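29 March entry carried over to the clean book, March 29, 2026

Rinse trial, cotton terry, second week. Gruline liquid softener against no softener, same machine, same programme, 75 minutes door to door. The Zindmont balance was re-zeroed before the first load and again after lunch. It had drifted a little by then, so I repeated the last weighing.

Dry weight of the test bundle is 689 g. That is after a full night on the rack in the back room. Last week's bundle came straight out of the drum and I don't trust those numbers.
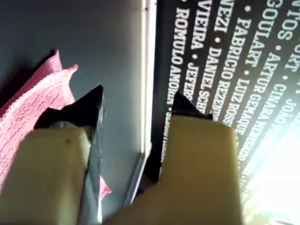
Does softener make a towel slower to take up water?
On our loads so far, it does, and the effect builds up with each wash. Leaving it out for a few washes brings most of the uptake back.

Drop test: one drop from the pipette, time until the shine goes. Unsoftened bundle took it in too fast to time by hand. Softened bundle sat there long enough to start and stop the watch comfortably. Still need a proper figure. Washing-up bowl filled to 3,000 ml for the sink test, tap water, left to stand until it matched the room.
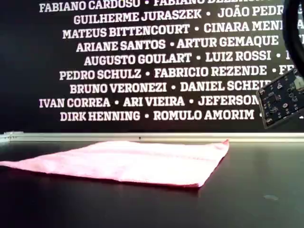 Names in white capitals on the black wall.

Hard water is the other half of this. The Teixeira strips gave the same colour from both taps, upper end of the scale. I cut the powder dose down by one scoop and the rinse water still came out cloudy on the first drain. Second drain clear. Will keep the extra rinse in for now and note the difference in the handle.

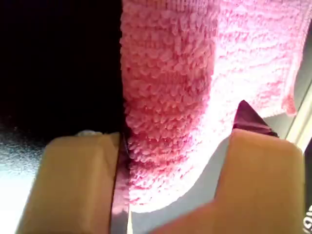
A pencilled reply from the Muvley bench asks if the cloudiness might be loose fibre instead of powder, and suggests running one load with no powder at all before changing the dose again. Fair point. Added to the list as run 111.

Filter papers for that are in the second drawer. Weigh them dry first, write the weight on the rim in pencil, and dry them flat afterwards. Ink runs.

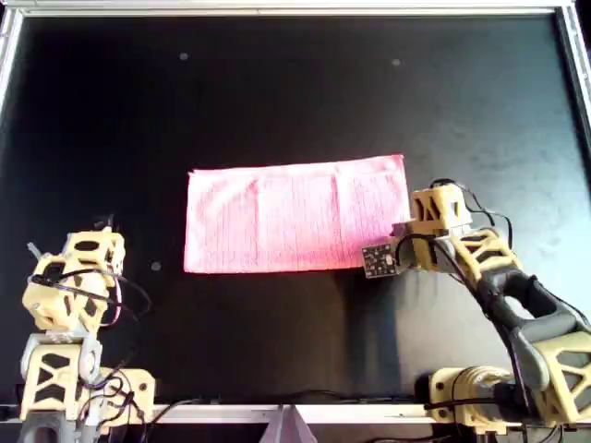 The paper also wants folding in quarters or it slips down the funnel and the fibre goes round the side. Run 111 goes on first thing tomorrow, cold fill, short spin. Need to order more strips.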